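Small Parts: Sorting Screws, Fuses and Other Bits
Posted 12/10/25 by Tariq Rizvi

Most of the mess on a workbench is small stuff. Screws, washers, fuses, picture hooks, the spare feet that came with a shelf. A few habits keep it under control.

Start with the jar. If you have one big jar of mixed hardware, tip out a handful at a time, never the whole thing. A handful takes 4 minutes. The whole jar takes an evening and you will give up halfway.

Sort by head first, then by length. Thread can wait. Anything bent, rusted or stripped goes straight in the scrap can.

Keep no more than 30 of any one screw at the bench. Extras go in a labeled bag on the shelf. I had more than 200 drywall screws taking up the best drawer until last November, and I hang maybe two things a year.

Label the lid and the side. Masking tape and a pencil work fine. Marker on bare plastic rubs off.

Fuses and small bulbs go in their own box. Loose screws will crack the glass.

Work on something white. An old shelf board or a piece of painted hardboard laid over the table is good enough. Black screws and small springs show up right away, and a smooth surface is easy to wipe down. Mine came off a closet we took out of the house on Ivdale Road. Leave a strip of table showing at the back so you can get your fingers under the board when you want to lift it.

Use a box with a see-through lid. Tinted is fine as long as you can tell which compartments are getting low. Put it at the far end of the board and keep the near half clear for your hands. 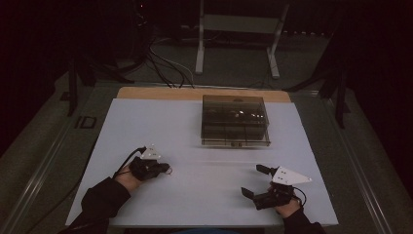 Lidded box at the back, open board in front.

Close the lid before you move the box, even a few inches. Check that the dividers reach all the way up to the lid, or washers will slide over the top into the next space. To test it, put a few washers in one corner, close it and tilt it over the board.

Wipe the board with a damp cloth when you finish and let it dry before you stand it against the wall. Anything still unsorted after 14 days gets thrown out.

Next page: Hanging tools on a pegboard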